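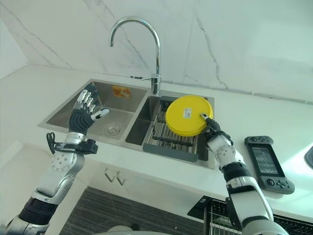
**Lamisi Darko, Ekow Baidoo and Senyo Asante**
Household Practice Group, Nirkmont

## 4. The sink as a place to put things

Section 3 dealt with cupboards and drawers, where most of the lids in the study spend the night. We now turn to the sink. Of the 542 entries in the lid diaries, 131 name the sink or the rack as the last place the lid was seen, more than any other single spot outside a cupboard. The diaries were kept by 41 households on the Agbenyega estate for 30 days each, and the wording of the entries is the householders' own.

### 4.1 Double sinks and the rack

A double sink gives a household two basins and leaves it to decide what each is for. In nearly all the homes with a double sink, one basin had become the washing side and the other the drying side, and people were firm about which was which. The drying side usually had a rack set down inside it. Householders gave two reasons for keeping the rack there. It left the counter clear, and drips went straight down the drain without a tray to empty.

The kitchen in Figure 4a follows this pattern. The rack, gray with parallel slats, sits in the right basin, and the left basin, which is slightly larger, is mostly empty. The spout of the faucet points toward the left. The item over the rack is a round yellow plastic lid.

The cost of the arrangement shows up when something large has to be washed. A stock pot or an oven tray will not fit in one basin with the faucet in the way, so the rack has to be lifted out, and whatever is on it goes somewhere else. Lids are the first to move. They are light, they do not stand up well, and they get laid on top of the nearest flat thing. Nine diary entries describe a lid found days later behind a bread bin or on a windowsill, and in each case the move began with a rack being lifted out.

### 4.2 Why lids are hard to rack

Racks are made with plates in mind. A plate has a fairly thin edge and enough weight to stay where it is put. Plastic lids have neither. We asked householders to show us how they placed a lid after washing, and three positions covered nearly everything we saw: flat across the top of the rack, leaning against the side, or wedged between slats on edge.

Flat was the most common and the least liked. A lid laid flat covers the space where plates would go, and if it has a rim on the upper side, the water stays in it. Delali Kpodo, who keeps a single rack for a family of six, told us she turns her lids over halfway through the evening - "once when I wash up and once when I lock the door."

![Figure 4](#)

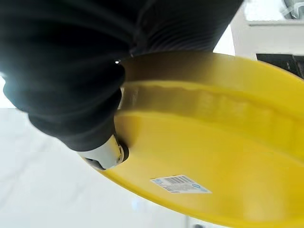 Leaning worked better for draining but took up counter space, and the lids slid. Wedging on edge was popular with people who had older racks with wide gaps. Two of the households had bought the Jalby rack for this reason and were pleased with it, though both said that small lids fell through.

The rim matters more than we expected when we drew up the diary form. A raised ridge molded into a lid gives the fingers something to hold, and householders said they picked lids up by it. It also makes a corner where water and soap collect. Several people ran a cloth along the ridge before racking the lid, and a few kept an old toothbrush by the sink for the purpose. On the form we had asked only for diameter and color, so we went back on a Thursday in March and added rim height for every lid we could still find.

### 4.3 Labels left on

Figure 4a also shows a small white label with a barcode-like pattern on the surface of the lid. Labels of this sort were a regular topic in the interviews. Some people soaked them off on the first day. Others left them and let washing do the work, which left a gray patch that picked up lint. Lamisi Aryee leaves hers on deliberately and writes on them in pencil which box the lid belongs to. She reported no lost lids in the diary period, but she also stores each lid on its own box, so we cannot say how much the writing helped.

We coded labels as present, partly present or absent. The coding was done by Baidoo and checked by Darko, and the few disagreements all concerned the line between a partly present label and leftover glue.

**Figure 4.** Double sink with rack in the right basin and yellow lid (a); yellow plastic with a raised circular ridge, seen close up (b).

### 4.4 From rack to cupboard

The last step is the one most often skipped. Boxes were put away sooner than lids in most homes, usually the same evening, while lids stayed out until morning or until the rack was needed again. By then the box had been stacked inside another box and the lid had no obvious home. Households with a Setside drawer insert put lids away faster, but there were only four of them. We return to the matching of lids and boxes in Section 5.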